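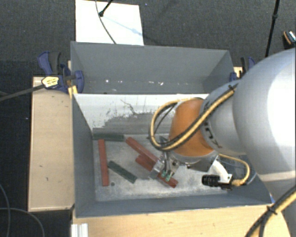
Filed under: Equipment and Budgets / Shop Talk

Buying the second arm first

May 23, 2022

The automation lead at Brustico has bought robot equipment for two employers, and she says the arm was the easy line on the budget both times. Brustico packs wooden toy parts for other brands. She joined to set up bin picking, which until then was done by hand at a long table.

"Everybody wanted to talk about the arm," she said. "The arm has a price and a lead time and you sign for it. What I had trouble getting money for was cables, clamps, brackets, and somebody's hours."

Her first request left most of that out. It was approved in October and ran over before anything was mounted. The biggest surprise was the camera. The camera itself was in the quote, but the mount, the longer cable, and the connector that would survive being bent all day were not.

"I buy two of every cable now. A spare is $24 for the short ones and $764 for the main bundle, and I put both in the request. If the main one goes and you don't have it, you wait."

She got quotes from two integrators, Pliser and Stefanou. Pliser was cheaper and wanted a fixed parts list. Stefanou charged more for the first stage but agreed to a trial using Brustico's own parts. She went with Stefanou.

The trial was 600 picks. She asked for long parts that would lie across each other, and she asked that they not be straightened between runs.

"A demo with parts laid out in rows tells me very little. Mine come out of a sack."

For the test stage she spent almost nothing on furniture. Her advice is to hold the bins down with ordinary clamps and some boards until the layout has stopped changing. She paid for a welded stand on her first job and had it cut apart within two months.

She also budgets for wear. Metal bins get scratched, and marks and glare can bother a camera, so she lists replacement bins as a yearly cost.

Asked what she would tell a small shop planning its first purchase, she said to take the arm price and then write down everything that touches it. She adds 20 percent after that. "Finance will ask what the 20 is for. Tell them it's for the things you forgot."

Brustico is now looking at grippers from Kuvus for a second cell. She has not asked for the money yet.

Comments (3)

gearlash: What did the trial cost? That's the part my boss will ask.

m_tolland: Same here with the stand. We still have ours, it holds the coffee maker.

dockside7: Do the spare cables include the ties and strain relief or is that another line?

Contact the editors | Reprint requests | All rights reserved | Back to top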